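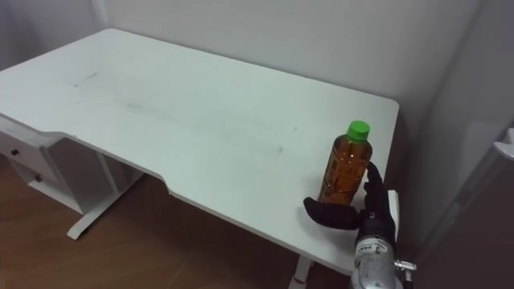
图1 绿盖瓶子,右后桌角,手在瓶子根部

6/2/20

先记收拾桌面这一项,趁脑子还热。Koen Hoekstra 上周问我,家里那种“把桌上的瓶子拿走,顺手擦一下”的活儿到底能不能交给机器,我当时嘴快说快了快了,结果今天从早上折腾到现在,决定把话收回来一半。

瓶子用的是绿盖那瓶,里头琥珀色的,看着像茶。我喜欢拿它当目标,绿盖子在白桌白墙前面特别好找,Ploler 那套识别基本不会认错。麻烦的是瓶身:透明塑料,中间一圈圈棱,还带反光,深度一到那里就开始飘。所以我把接近点往下压,让手从右下方贴着桌面进去,拇指横在瓶子前面,其余几根手指从右侧往上包。贴桌面走的好处是不容易把瓶子推倒,坏处嘛,拇指会蹭桌子,蹭多了黑色外皮怕是要磨,得盯着点。

今天一共跑了100次,拿起来并放到指定位置的算成功,碰倒、滑掉、半路停住的都不算。成绩先不写在这儿,表在共享盘里,Olga Villalba 还要复核一遍停住的那几次怎么归类(她觉得停住等人来看也算“安全完成”,我不同意,谁家扫地的会站在原地等你?)。

几条零碎的:
瓶子离右边缘太近的时候,规划器老想绕远路,多半是把桌边那个白色小夹件当成障碍膨胀过头了。膨胀半径先改成30毫米试试,别再往小调了。
手腕旁边那根细线,大幅度转腕之前看一眼走线,5月份被拽过一次,我不想再拆一遍接头。
Halmont 的抓取参数直接搬过来不好使,他们那套是给硬杯子调的,捏塑料瓶太狠。力的上限降了3档,手感好多了!

再说擦桌子。白桌面上有几道灰印子,中间还斜着一长条,浅浅的。我原来以为这是最简单的部分,拿块布来回抹不就完了?可是机器得先知道哪里脏、抹完还脏不脏。这种浅灰在白底上对比度太低,灯一换角度就没了,靠左上那一小道深的倒是好认。Koen 说干脆别判断,整张桌子全擦一遍。行是行,就是靠人这边的桌沿有一段凹进去的弧,按矩形排路径,布会伸到外面去。得把桌面轮廓重新描一遍,右边那个圆角也一起描了。

所以我现在的看法:单拿一个瓶子,位置别太刁钻,能干。连着干,拿完瓶子再擦、擦完再放回来,还差得远。慢也是个问题,我自己收拾这张桌子用不了一分钟,它光想怎么伸手就够我喝口水的。放在车间里反而更有戏,Peeters 那边的工位东西摆得规矩,慢一点也没人嫌。家里哪有规矩可言,我家餐桌每天都是新地形。

待办:重描桌面轮廓;问 Nariter 要不要换软一点的指尖;日志编号从139接着往下排,别又从头开始。

擦桌子的布还没定,厨房那种太厚,夹着老打卷。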